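**Week 6: Who votes in a primary?**

Pearce County has 1167 registered voters in its smallest precinct, Nundosley. In the July primary, 476 of them showed up, and the local paper called it a surge. Read Baxter on turnout before you believe any paper.
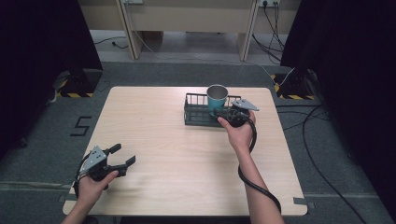
Closed primaries shrink the pool further. Independents stay home and complain, a cherished form of participation that goes uncounted.

For Thursday: work out Nundosley's turnout rate and bring it on paper. Lorraine Sutcliffe will collect.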